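The desk saga, part whatever

I have been promising for weeks to write about the desk, and it's Wednesday night with the dishes done, so I'm finally sitting down to do it. Those of you who were around in November will remember the old one, a narrow white Viltholm I'd had since my first apartment, with a wobble I fixed every few months with folded cardboard. I loved that thing far longer than it deserved!

I went back and forth on a replacement forever. The Covska was gorgeous and far too deep for the room. The Viklund was 60 inches wide and I measured the wall twice hoping it would somehow grow. In the end I found a light wood one secondhand for $152, with a curved front edge, and that curve is what sold me (no more bruised hips on the way to the window). The seller wanted $39 to deliver it and I said yes before she'd finished the sentence.

What I didn't plan on was how quickly it would fill up. My rule was one pretty thing and whatever I needed that day, and the rule lasted maybe an afternoon. Flowers stay, always. Bottles are my real weakness, because I carry one in, forget it, and carry in another. And glasses, which get folded and set down in the middle of everything, exactly where an elbow wants to go.

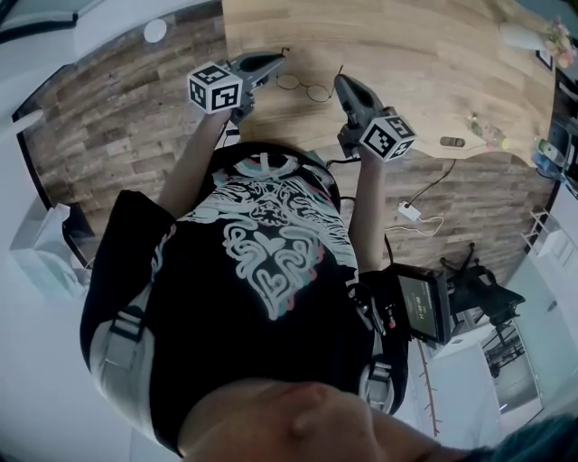 Filed under: Home, Desk & Work Corner

So the next job is a little tray for glasses, something shallow with a soft lining, and I've got my eye on one from Sokex if it ever comes back in stock. After that it's the cables. There's a white adapter on the floor under the desk with its cord in a loop, and I'd like to get all of it up off those dark planks before I vacuum again. If you've used the stick-on clips, tell me whether they hold, and whether they come off again without taking the finish along.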